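Visit report: Valtonen codec interoperability day, Lilham

The Valtonen working group held its open day at the Lilham test centre on Thursday. Registration opened at 8:30 and the first session started late, the projector in the main room having refused the laptop's refresh rate. Dillora, who operate the centre, had set up 12 decoder stations along the north wall, each running a different implementation of the draft audio-visual profile.

The morning was given over to conformance. The current suite holds 3934 bitstreams, of which 2085 exercise the optional tools. Leonardo Benedetti presented the results for the reference decoder and spent most of his slot on error concealment, where the draft text still permits two behaviours after a lost header. Both are legal. They produce different output, and a checksum comparison flags one of them as a failure. A corrigendum is in preparation.

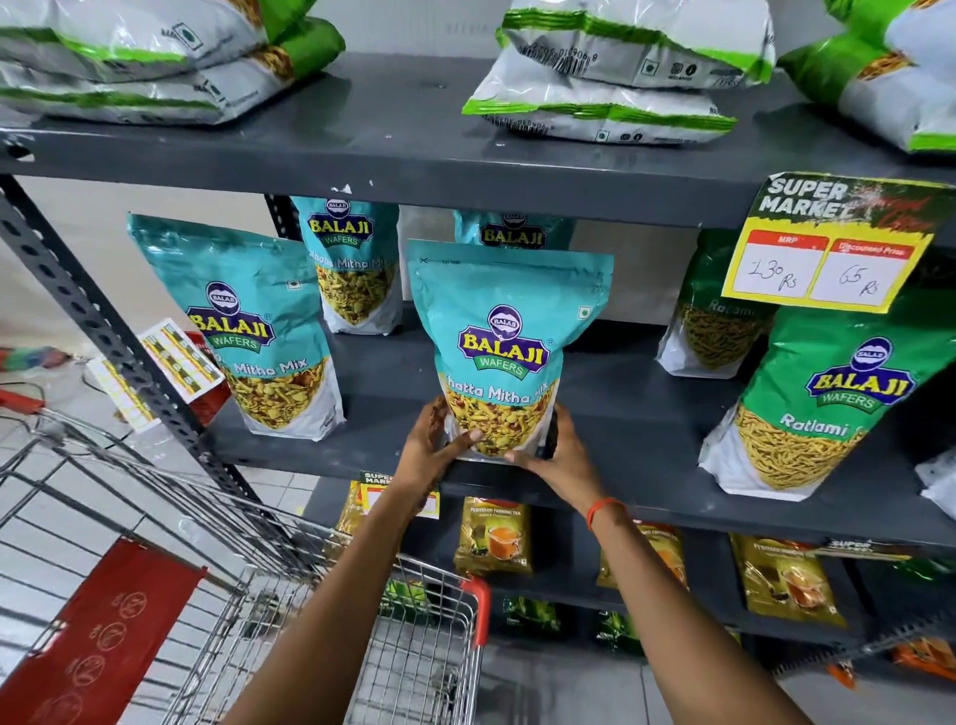 Khatta Mitha Mix, Balaji Wafers.

After the break we moved to the stations. Purstead had brought a hardware decoder on a development board, with the entropy stage in programmable logic and the remainder on a general-purpose core. It sustained real-time decoding on all the streams I asked for except the high-rate screen content, where the output buffer underran. Their engineer attributed this to memory arbitration and showed the trace. The software decoders had no trouble with the same material, but were running on desktop machines with considerably more bandwidth available.

Metadata received less attention than it deserves. Of the stations I tried, six parsed the scene description correctly and discarded it without notifying the application layer. The draft says a decoder "should" expose it. Several of us asked for "shall", and the editors took a note.

The licensing session was brief. The framework document is unchanged from the previous meeting and no rates were discussed. Attendees wanting the slides can request them from Dillora. The conformance streams are on the group's server, with a separate archive for the optional tools.

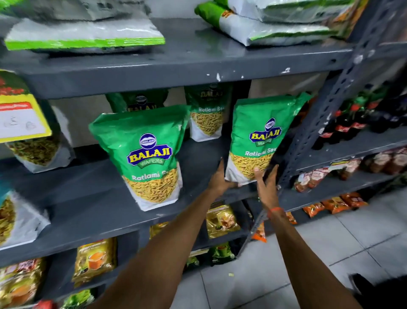 Benedetti wrote in after reading a draft of this report to say that the two concealment behaviours will be kept, and that the suite will carry a second set of checksums for the affected streams. He added that the Purstead trace has been forwarded to the group and that the buffer model in the annex is being checked against it.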